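Pelurwood Shared Kitchens
Equipment Working Group
Minutes of the meeting held on Saturday at 10.00 in the upstairs office

Present: Glenys Llewellyn (chair), Kayode Garba, Imke Petersen, Auður Stougaard (minutes)
Attending for items 3 and 4: Arnar Lykkegaard (Fenov)
Apologies: none

1. Minutes of the last meeting

Agreed, with one correction. Under item 5 the quote for the cold store door seals was from Tehrani and should not have been listed under Stikano. Auður to amend the file copy.

2. Matters arising

The second sink in unit 4 has been signed off. Kayode is still waiting for the revised electrical drawing and will ring again. The drawing affects item 4 below, as the proposed bench position is on the same circuit as the label printer.

3. Fenov portioning service: report on the trial

The group had before it the paper from Imke on the Fenov monthly service (arm, gripper, set-up of tasks, call-outs) for small dry goods. The paper covers scooping and placing only. Sealing and labelling would stay as they are.

Arnar went through the terms. The basic charge is 470 a month, with a minimum of six months. This includes one task set up at the start and one change of task per quarter. Further changes are charged at 58 each. Call-outs in working hours are included. Weekend call-outs are not, and Glenys asked for the weekend rate in writing as three of the tenants pack on Sundays.

Scoop work. Imke reported that the wooden scoop was used for coffee beans, with the gripper closed on its handle end. She prefers wood to the steel scoop because it is quieter and does not mark the bins. Kayode asked whether a wooden tool would be accepted for goods packed for sale. Arnar said the customer chooses the tool and Fenov does not certify it. Imke to check with the environmental health contact before anything is ordered.

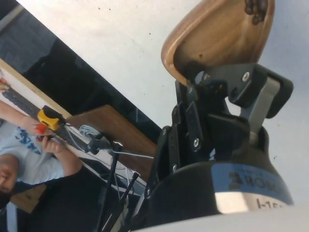 Fig. 1. Scoop held in the gripper, with coffee beans in the bowl of the scoop.

Kayode asked how often the fingers would need to be replaced. Arnar said finger pads are treated as a wearing part and a set costs 52, not included in the monthly charge. Glenys said this should have been in the offer. Arnar agreed and will reissue it.

Supervision. The offer requires a trained person within reach of the stop control whenever the arm is running. The group discussed whether this removes the saving. Imke's view was that the person can do other bench work nearby but cannot leave the unit. Glenys was less sure and asked for the wording to be made plain. Auður noted that the induction sheet for tenants would have to be rewritten in either case.

Bench work. The paper also covers work over a cloth with a bowl and a small dish. Kayode said a cloth would not do in daily use, as it creases and would need laundering. He would want a wipe-down surface fixed to the bench. Arnar said a change of surface colour or height means the task has to be checked again, and that this would count as part of the initial set-up if done before the start date.

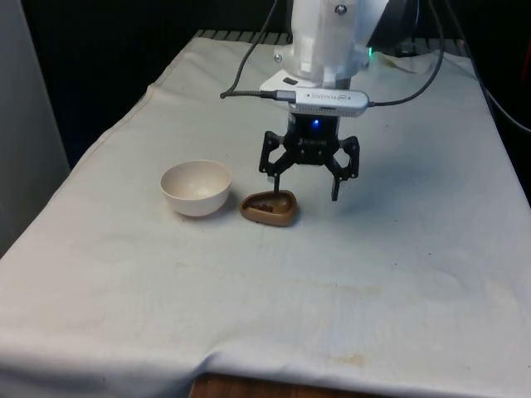
Fig. 2. Gripper open above the brown dish, white bowl alongside. Depth camera fitted at the wrist.

Imke asked about cable routing. The camera cables leave the module on both sides and go up past the arm. She was concerned about steam and flour dust in unit 2. Arnar said a sleeve is available but he did not have the price with him. Kayode said unit 2 should be ruled out for now and unit 4 considered first. Agreed.

Weights. The paper does not give portion weights. Imke proposed a target of 100 grams per bag for beans, checked on the existing scale, with every bag weighed in the first fortnight. Agreed as a condition of any order.

Arnar left the meeting at this point.

4. Decision on the Fenov offer

Glenys summarised the open points: weekend rate, finger pads, supervision wording, sleeve price, and acceptance of the wooden scoop. Kayode was in favour of a six-month term in unit 4 once the electrical drawing is in. Imke was in favour. Glenys did not wish to commit on the present offer. Auður suggested waiting for the reissued version, and this was agreed without a vote.

Stikano have been asked for a comparable offer and have not yet replied. Imke to chase once, and if there is no answer the group will go ahead with one offer on the table.

Actions
Imke: environmental health query on the wooden scoop; chase Stikano
Kayode: electrical drawing; price for a wipe-down bench surface
Glenys: write to Fenov listing the open points
Auður: draft changes to the induction sheet

5. Any other business

The extractor in unit 1 is noisy again. Kayode to look at the belt.

Tenants have asked for a second set of keys to the dry store. Refused for now.

6. Next meeting

April, day to be fixed when the reissued offer has arrived. The meeting closed at 11.35.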